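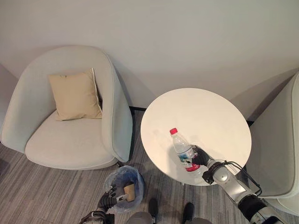

Betreff: Re: Handverriegelung nach Doppelgriff - Zwischenstand und vorläufige Regelung

Sehr geehrte Kolleginnen und Kollegen,

der am Standort Troltovstead gemeldete Fehler ist inzwischen auf der Prüfstrecke nachgestellt worden. Betroffen ist die Aufgabe »Sitzecke aufräumen« in der Fassung, in der beide Hände gleichzeitig belegt sind: Die rechte Hand umfasst die Wasserflasche mit dem roten Schraubverschluss auf dem runden weißen Beistelltisch, die linke hält das kleine Stück Karton über dem Abfalleimer. In dieser Stellung wartet die Ablaufsteuerung auf zwei voneinander unabhängige Freigaben. Trifft die Freigabe für die linke Hand ein, während die rechte noch Greifkraft aufbaut, kann sie der falschen Seite zugeordnet werden. Die linke Hand bleibt dann geschlossen, und die rechte öffnet.

Zur Einordnung zitiere ich die ursprüngliche Meldung in den wesentlichen Teilen.

Am Fri 20 October schrieb der Schichtdienst Troltovstead:

> Sehr geehrte Frau Ó Briain,
>
> wir melden eine Störung an Einheit 5. Beim Abräumen des Beistelltisches hat die rechte Hand die Flasche in der Hebebewegung freigegeben. Die Flasche fiel auf den Teppich und blieb unbeschädigt. Die linke Hand ließ sich danach weder über das Bedienfeld noch über den Befehl »Hand öffnen« lösen. Angezeigt wurde Fehler 114.
>
> Ein Kollege hat daraufhin versucht, den Gegenstand von Hand herauszuziehen. Die Finger haben dabei nachgegriffen. Er hat eine leichte Quetschung am Zeigefinger erlitten, die im Verbandbuch eingetragen ist. Erst nach Betätigung des Not-Halts und Neustart der Steuerung öffnete die Hand.
>
> Wir bitten um Mitteilung, ob die Einheit weiter betrieben werden darf und ob die übrigen Standorte betroffen sind.
>
> Mit freundlichen Grüßen
> Schichtdienst Troltovstead

Zu den beiden Fragen nehme ich wie folgt Stellung.

Einheit 5 bleibt bis auf Weiteres außer Betrieb. Betroffen sind nach heutigem Kenntnisstand alle Einheiten, auf denen der im September ausgelieferte Stand der Ablaufsteuerung Skivovel installiert ist. Ältere Stände verarbeiten die Freigaben nacheinander und zeigen den Fehler nicht. Auf der Prüfstrecke wurden 1000 Durchläufe mit leeren Händen und mit Einzelgriff gefahren, sämtlich ohne Befund. Der Fehler trat erst auf, als beide Hände belegt waren und die Verzögerung auf der rechten Seite auf 600 Millisekunden angehoben wurde. Damit ist auch erklärt, weshalb er bei der Abnahme nicht aufgefallen ist: Der Doppelgriff war im Abnahmeplan nicht enthalten. Dieses Versäumnis liegt bei uns.

Das Nachgreifen der Finger ist gesondert zu bewerten. Es handelt sich um die vorgesehene Rutschsicherung, die bei Zug am Gegenstand die Kraft erhöht. Im Fehlerzustand 114 hätte sie abgeschaltet sein müssen. Sie war es nicht - und dieser Punkt wiegt aus Sicht der Arbeitssicherheit schwerer als die fallengelassene Flasche.

Bis zur Freigabe eines korrigierten Standes gilt für alle Standorte:

Aufgaben mit Doppelgriff sind im Aufgabenplan zu sperren. Der Tisch wird zuerst vollständig abgeräumt, danach folgt der Abfall, jeweils mit nur einer belegten Hand.

In eine geschlossene Hand wird nicht hineingegriffen, auch nicht bei stehendem Arm. Zuerst ist der Not-Halt zu betätigen und das Erlöschen der Antriebsanzeige abzuwarten.

Tritt Fehler 114 auf, ist die Einheit stillzusetzen und das Protokoll vor dem Neustart zu sichern. Beim Neustart wird der Zwischenspeicher gelöscht. Aus Troltovstead liegt uns deshalb nur der zweite Teil der Aufzeichnung vor.

Gefüllte Flaschen und andere Behälter mit Flüssigkeit werden vorerst nicht über Steckdosenleisten oder Bodenkanäle geführt. Die Fahrwege sind entsprechend anzupassen.

Die Firma Billovent als Lieferantin der Handsteuerung ist unterrichtet und hat den Eingang bestätigt. Eine inhaltliche Antwort steht aus. Unabhängig davon bereitet die Arbeitsgruppe Noguchi eine Korrektur der Zuordnung in Skivovel vor, bei der jede Freigabe eine Seitenkennung erhält. Ob sich damit auch die Rutschsicherung im Fehlerfall zuverlässig abschalten lässt, ist offen - hierzu benötigen wir die Unterlagen von Billovent.

Ich bitte die Standortverantwortlichen um Rückmeldung über diese Liste mit Angabe des installierten Standes, der Anzahl der betroffenen Einheiten und etwaiger früherer Einträge mit Fehler 114. Auch Fälle, die seinerzeit durch Neustart behoben und nicht weiter verfolgt wurden, sind anzugeben. Personenbezogene Angaben zu Verletzungen gehören nicht auf die Liste und sind unmittelbar an die Fachstelle zu richten.

Mit freundlichen Grüßen

Sorcha Ó Briain
Fachstelle Betriebssicherheit Servicerobotik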